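Vevum Kitchen Pack review: a simulated counter for testing pick and place

By Lesego Baloyi
12/16/21

Vevum sells add-on scenes for robot simulation, and the Kitchen Pack is the one most people ask me about. You get a marble counter, a stack of tableware and household objects to put on it, and a ready-made arm with a gripper. I paid for a single-seat license and used it for 19 days on my own desktop, mostly to test grasping code before it goes anywhere near hardware. 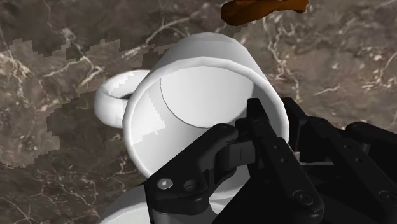 Reading time: 3 min

I spent most of my time on the mug. It is a plain white cylinder with a loop handle, and it is harder to grasp than it sounds. The opening is wide and the rim is thick, so a planner that aims for the middle of the object closes on air. The wrist view is good for working this out, as you can see where each finger sits against the rim. I ran 62 attempts with the default settings and logged 9 clear failures, nearly all of them with the mug on its side.

Contact behaves well when the approach is slow. Speed the arm up and the mug starts to jitter between the fingers. Raising the solver steps fixes most of it, but the manual leaves that out. I got it from Đạt Đào on the Herkby user forum.

Graphics are fine for the money. The marble has plenty of veining, which is useful if you want to confuse a vision model a little. Shading is the weak point. Up close, the line between the light and dark parts of the stone comes out in blocky steps, and I did not find a setting that smoothed it. If you train on these renders, expect your model to see those edges too.

The object set is a mixed bag. Bread, bowls, a fork and a spoon are all things I would put on a test counter. Then there is a model boat with a canopy roof and a big block-letter MINECRAFT sign. The random placement tool will happily drop them in with everything else. You can turn objects off by name in the scene file, and the change sticks after a restart.

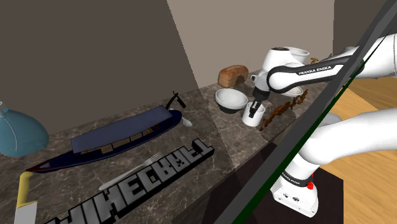
The side view, with the Franka Emika arm at the mug.

The side camera is the one I leave open while a job runs. It takes in most of the counter and enough of the arm to tell when an elbow move is going wrong. Clutter is where the pack earns its price. With the counter this full, my planner had to pick its way past the bread and the bowl, and two bugs showed up that a bare table had never triggered.

Setup took an evening. The installer wants an older graphics driver than the one I had, and the error message is no help. Support answered my email the next day. Milagros Aravena there sent a patched config file and it worked the first time.

For comparison, I also have the Jesturton tabletop set. It loads faster and its shadows are cleaner, but it has far fewer objects and no side camera by default. For simple block stacking I would still use that one.

The pack takes up 766 MB on disk. An update with softer shadows is planned for April. I would buy it again for grasp testing, and I would wait for the update if you need training images.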